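Breakfast cook wanted, Sestside Canteen, Kenholm

Applications open until we find someone, or until the current arrangement (all of us taking turns, badly) closes us down.

We serve breakfast and an early lunch to people who work on the quay and people who like to watch them do it. We are looking for a cook to take over mornings, four days a week plus every other Sunday. The Sunday shift is the busy one. We mention it early so it can't be said we hid it at the bottom.

What you'd be cooking

Porridge, mostly. We get through a frightening amount of it between seven and nine, and regulars hold views on it that they do not hold on politics. It is made with pinhead oats, soaked overnight, salted properly. If you believe porridge should contain protein powder we wish you well elsewhere.

After that: eggs, kippers when the boat obliges, flatbreads off the griddle, baked beans we make ourselves in a pot nobody sensible would try to lift full. There is a daily soup from eleven. Eide Bakery brings the bread at half past five and will leave it on the step whether or not it is raining, so somebody has to be there.

The menu is short and you would be welcome to change parts of it. You may not change the potato cakes. The last person to change the potato cakes received 7 letters, one of them laminated.

What we'd like from you

At least a year in a working kitchen, any sort. School dinners count. So does a ship's galley.
A food hygiene certificate at Level 2, or a willingness to sit through one at our expense.
The ability to poach eggs for a table of six without going quiet and strange.
Reasonable cheer before 6 a.m. We are not asking for singing. Please, no singing.
You should be able to make yourself understood over the extractor, a machine called the Starker, which dates from before the building had windows on that side.

On a normal weekday we do 80 breakfasts. Our record is 166, the morning of the regatta, and we don't talk about the washing up.

Pay and hours

£706 a month to begin with, for the four short mornings, with Sundays paid on top at a better rate. Shifts run from 5.30 to 10. Tips are split evenly, coppers included. You get breakfast, a locker that nearly shuts, and paid holiday, which we'd prefer you didn't take in regatta week.

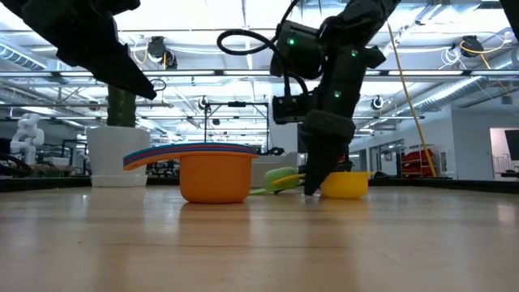
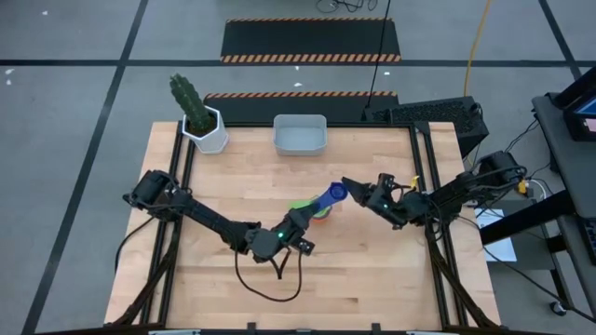
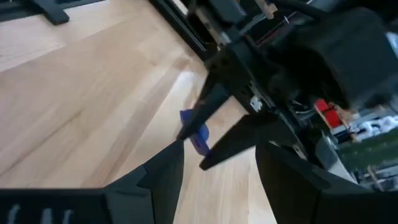 Pale wood and black grippers, three times over.

How to apply

Write to us, or drop a letter through the door at Sestside. A page is plenty. Tell us where you've cooked and what you would do with a tray of yesterday's bread. We don't need a photograph or a personal statement about your passion for food.

If we like the letter we'll ask you in for a paid trial morning. You'll cook the porridge, one egg dish of your own choosing and a round of potato cakes, from the card on the wall. Bring shoes that grip. Aprons are provided and come in one size, enormous.

We reply to everyone, usually after the lunch rush.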